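Storage & Sorting > Craft and School Supplies
Thread: Marker tub, lid on or lid off?

kukmont_kid
Posted: Friday, March 1, 2019
I own more markers than I own socks. For years they lived in a drawer, where they rolled to the back every time I opened it and made a noise like small bones. I have moved up in the world and bought a clear tub with latches and a lid with a handle. Now my other half says a tub is just a drawer you can see into. Does anyone here keep markers loose in a tub and like it, or should I go back for one of those Runen racks with a slot for each one?

ebihara_shelf
Loose in a tub, 14 years, no regrets. Different tubs, same system. The system is that there is no system. You dig until you hit blue.

pencilgravy
The Runen rack is lovely for a week. Then you buy a fatter marker and it doesn't fit any of the slots, and it lives next to the rack forever like a dog outside a grocery store. Mine holds 13 and I have never owned 13 of anything the same width.

lowdrawer
Disagree with both of you. Loose markers get stored at every angle, some of them tip up, and then the ink goes to the wrong end. Lay them flat, all facing the same way. It takes a minute. You people have a minute, you're on a forum about boxes.

ebihara_shelf
They are flat. Flat-ish. They're in a pile, the pile is flat.

lowdrawer
A pile is the opposite of flat.

kukmont_kid
OK, before this gets ugly. Tub, lid, the light wood table it all gets sorted on:
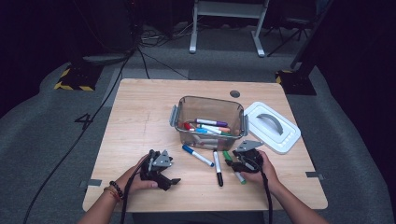
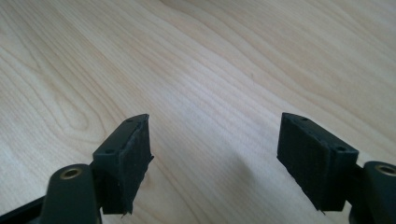 My real complaint is the lid. It has a handle across the middle, and I put it down wherever there's room, and by the end it has eaten the side of the table I wanted for sorting. Then I sort in front of the tub with my elbows in. I've thought about leaving the lid off for good, but then why did I pay for latches.

pencilgravy
Lid goes under the tub. Flip the lid over, tub on top, done.

kukmont_kid
With the handle on? It rocks.

pencilgravy
Then lid goes on the floor like everybody else's.

cenen_convert
I got rid of lids altogether when I switched to the Cenen open trays. 6 of them, stacked, one per color family. Purple has its own tray now and I feel very calm about it.

lowdrawer
And the dust?

cenen_convert
On a capped marker? What is it going to do, sneeze?

lowdrawer
I dust my markers. I will not be taking questions.

ebihara_shelf
To the original poster: keep the tub, keep the lid, close it when you're done. The latches are for the day you carry it by the handle and meet a stair. I carried one unlatched last September and I was still finding orange under the couch at Christmas.

Also your table is nicer than mine and I'd put paper down.

kukmont_kid
Paper is a good idea. I'd have thought of it after the first accident, as is traditional.

pencilgravy
Test every one before it goes back in. I did mine over the weekend and 7 were dead. I'd been putting them away carefully for years, like little urns.

lowdrawer
You put the dead ones back, didn't you.

pencilgravy
Two of them still work a bit if you press hard.

kukmont_kid
Verdict for now: tub stays, laid flat and facing one way (fine, lowdrawer), lid on the chair. The other half has looked it over and says it's a very nice drawer.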